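Obst- und Gemüseregal im Hillden-Markt
Bilder vom 13.03.2018

Der Hillden-Markt hat seine Abteilung für Obst und Gemüse neu eingerichtet. Die alten Stahlwannen sind weg, an ihre Stelle ist ein Holzregal von Haugen getreten, mit flachen Kisten auf zwei Ebenen. Oben liegt das Obst, unten das Gemüse. Das Gestell ist aus dunklem Metall und kann bei Bedarf versetzt werden, ohne dass man die Kisten ausräumen muss.

Eine Regaleinheit misst 2000 mm in der Breite und 1460 mm in der Höhe. Die Tiefe beträgt 700 mm. Zwischen den Einheiten bleiben 30 mm Luft, damit sich die Kisten einzeln herausnehmen lassen. Geplant hat die Aufteilung Freya Pearce, die für Pretolard schon zwei kleinere Läden eingerichtet hat. Sie wollte möglichst wenig Verpackung in der Auslage -- wer eine Tüte braucht, nimmt sie von der Rolle am Ende des Gangs. 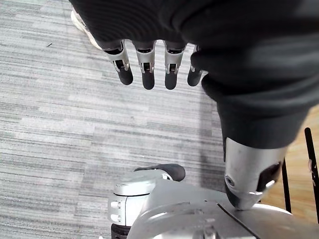
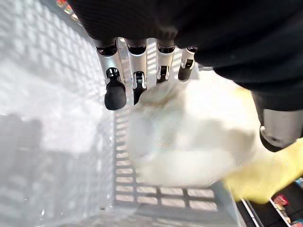
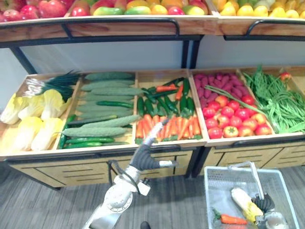
Im letzten Bild: Äpfel und Mangos oben, Chinakohl, Frühlingszwiebeln und Gurken unten.

Beim Gemüse stehen die schweren Sorten am Rand, das kleinere Gemüse kommt in die Mitte. Im Laufe des Jahres wird umsortiert. Für April sind Radieschen und der erste Spinat eingeplant, dafür fällt beim Kohl ein Fach weg. Die Preisschilder fehlen noch, sie werden von Drusora geliefert und an der Vorderkante der Kisten befestigt.

Der graue Teppichboden bleibt vorerst liegen. Ob er sich unter Gemüse auf Dauer bewährt, ist offen -- ein glatter Belag wäre leichter zu wischen, war aber im Budget für diesen Abschnitt nicht vorgesehen. Die Einkaufskörbe sind weiß und stehen gestapelt neben dem Eingang.

Weitere Galerien: Brotregal, Kühltheke, Kassenbereich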